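Salo broom and dustpan set, long handle

Item 2334. Sold as a set. Handles and heads are not sold separately, except for the broom head (see Spare parts).

The Salo set is for hard floors in halls, entryways, utility rooms and workshops. It comes as 2 pieces: a broom with a red handle and a green head, and a yellow-green dustpan with an upright blue handle. Both are used standing up. The pan rests on the floor in front of you while you sweep toward it.
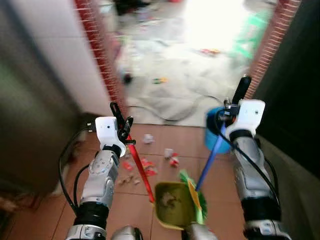 *Salo set on a tiled hallway floor, with dust in the pan and litter still to be swept.*

## What it picks up

The bristles are soft at the tips and stiffer near the block, so the same head works for dust and for larger scraps. It will move paper, candy wrappers, crumbs, pet hair, dry leaves and sawdust. It isn't made for wet leaves, plaster lumps or broken glass. Use a stiff outdoor broom for the first two and a metal pan for the last.

On tile, sweep along the grout lines first and then across them. Fine dust settles in the joints and a single pass in one direction leaves some of it behind. On sealed concrete or vinyl the direction makes no difference.

The pan has a rubber lip. Press the handle down lightly as the dirt comes in. If a thin line of dust stays on the floor, pull the pan back an inch and sweep again.

## Specifications

| | |
|---|---|
| Broom handle length | 30 inches, extends with the screw-on section |
| Pan handle | Upright, fixed |
| Head fitting | Threaded |
| Use | Indoor, dry |
| Packed | Flat carton, handles detached |

The extension section is in the carton. Screw it in hand tight. Don't use pliers on the collar, as the thread is plastic and will strip.

## Using it with a bucket

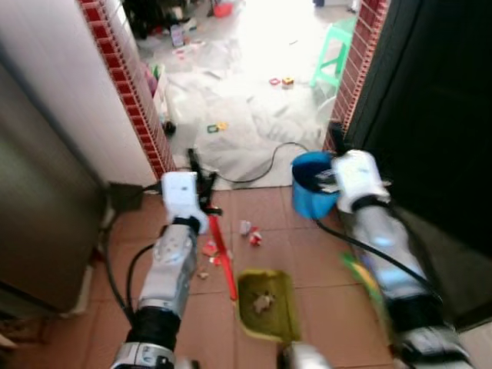 Emptying the pan is easier with a bucket close by, and most people who buy the Salo for a workshop or rental unit order one at the same time. Any bucket wider than the pan will do. Stand it near the doorway you are working toward, like the blue one here, and you won't have to carry a full pan through the next room. This also helps when the floor beyond the door has plastic sheeting on it, because crumpled sheeting catches dust in its folds and is slow to clean. Tip the pan slowly and low in the bucket. Lint and pet hair are light and will float back out if you drop them from a height. We stock the Zerkside utility bucket on the cleaning accessories page.

## Sweeping through a doorway

Start in the corners and at the foot of the door frame, then bring everything out to the middle of the floor. Lift mats before you begin. Large pieces such as paper balls can be swept straight into the pan, and the finer dust left for a second pass.

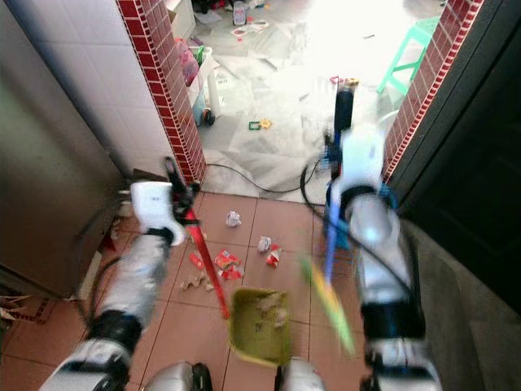

*Broom and dustpan at a tiled doorway. Paper, wrappers and cardboard scraps on the floor.*

## Care

Knock the broom head against the inside of a trash can after use. Comb out hair with your fingers or an old fork. Wash the head and pan in warm water with a little dish soap, shake them out and let them dry before putting them away. Don't use bleach on the bristles.

Store the broom hanging or with the head up. A broom left standing on its bristles will take a bend within a few weeks. If that happens, hold the head in hot tap water for a minute and straighten the bristles by hand.

## Spare parts

- Salo replacement broom head, green
- Escobedo wall clip, holds one handle, screws included
- Paltent rubber lip for the dustpan, cut to length

The Escobedo clip fits both handles in the set. It needs a solid wall or a stud. It doesn't hold well in tile adhesive alone.

## Ordering

Cartons ship from our own stock. Orders of 75 sets or more go out on a pallet and need a delivery address with a loading door or a clear driveway. Unused sets can be returned in the original carton. The replacement heads were out of stock through December and are available again.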